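3.2 Surfaces and containers in the sorting area

The second part of the study concerns the small things which people put next to the sink: racks, trays and boxes that hold other items for a short time. In the interviews at Prusadach, these objects were rarely called furniture. Most participants named them only by what they were used for on that day, and one rack could be "the drying thing" in the morning and "the place for lids" in the evening. We follow Dimitriou in using the term interim container for all of them.

We visited 36 households, each of them 2 times, and every visit lasted 90 minutes. The participants were asked to clear one surface completely and then to put back only the containers they would need for washing up and sorting. The typical arrangement was small. It had one open rack for dishes, one low tray without a lid and one box of clear plastic, and these were placed near to each other so that the hand does not travel far. Figure 4 gives an arrangement of this type with no dishes visible in the rack. 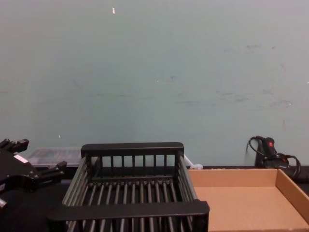
Figure 4. Wire dish basket, open cardboard tray and translucent plastic container on a dark tabletop.

The choice of material was explained in different ways. Wire was preferred for plates and cups, as the water can leave from below and the air can pass between the rods. Cardboard was accepted by most participants, but only for dry things, and several of them said that they replace it when the corners become soft. In the Altis group, which lived in smaller flats, cardboard trays from the greengrocer were kept for months and moved from the table to the shelf and back again. The participants in Nogueira threw them away after a week or less.

Clear plastic had a special position. It allows a person to check the content without opening or lifting the box, and for this reason it was often placed at the back, against the wall, while the open containers stayed in front. Fotis Dimitriou observed the same order in his earlier work in Ganitz, although his participants used glass jars more than boxes.

In total we coded 1,954 single movements of items between containers. A movement was coded when the item left one container and was released in another one, or on the bare surface. Items that were lifted and put back in the same place were not included. The coding rules are given in full in Appendix B.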